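Visit report: Gelton, two nights in September

I reached Gelton on the 2:10 p.m. regional train, a single railcar with seats for 86 passengers. The main line runs to Hodis, where a change of platform is required. The transfer took 8 minutes and involved one underpass. There is a ramp at the north end of the underpass and stairs only at the south end.

The station is below the town. Two routes lead up. The road route is longer and has a sidewalk on one side. The footpath starts behind the bicycle racks and climbs through gardens to the lower gate. The surface is packed gravel with stone edging, uneven near the top. I used the footpath with a carry-on bag on wheels and would use the road next time.

Lodging was at the Esposito guesthouse, inside the walls. Check-in opens at 3 p.m. The room faced the yard and was quiet after 10 p.m., when the kitchen fan shuts off. Water pressure was adequate on the second floor. Breakfast is served from 7 to 9:30: bread, cheese, boiled eggs, plum jam, filter coffee. Card payment is accepted for the room but the city tax is collected in cash.

Gelton is organized on a slope, with three parallel streets joined by stair lanes. The upper street holds the church and the town hall. The middle street has most of the shops. The lower street follows the old wall and is largely residential. A full circuit on foot took me an hour and a half, including a stop at the cistern. Signs are consistent and bilingual on the upper street and absent on the lower one.

The guided walk left from the town hall at 9:30 a.m. on my second day. The guide was Zdeňka Polák, who has led it for six seasons and keeps to the schedule. The group was limited to what fits in the cistern. The cistern is reached by 30 steps, with a handrail on the left going down. The floor slopes toward a drain at the east end. Photography is allowed without flash.

The church tower is a separate ticket. Otakar Michalík opens it on the hour and closes the door behind each group, so arriving five minutes late means a wait of 55. The climb is 200 steps, the last section on a narrow wooden stair with two-way traffic. From the gallery the river, the rail line and the Hodis road are all visible in clear weather. I had haze to the south.

Lunch was on the middle street at a counter run by Oldřich Lukáč. Bean soup and a slice of potato cake. Portions are sized for one. Seating is outdoors only and the tables are in full sun until 2 p.m.

In the afternoon I went to Prullix, a former mill converted to workrooms and a reading room, ten minutes downstream on a level path. Entry is free. The reading room holds local maps in flat drawers, and the staff will bring out the 19th-century survey sheets on request. Bags go in the lockers by the door.
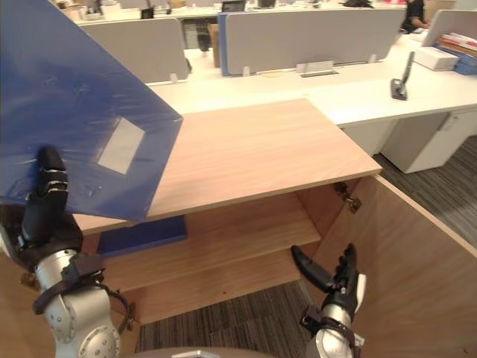
Blue plastic folder and light wooden cabinet, Prullix.

The survey sheets show the footpath from the station site following its present line, with one extra bend that has since been straightened. The lower gate is marked in two positions on two different sheets. I did not resolve this. Copies are made while you wait, black and white only.

The last train toward Hodis leaves at 8:42 p.m. The ticket machine on the platform rejected my card twice and took it the third time. The waiting room closes at 6 p.m., and after that the only shelter is the canopy on platform 1.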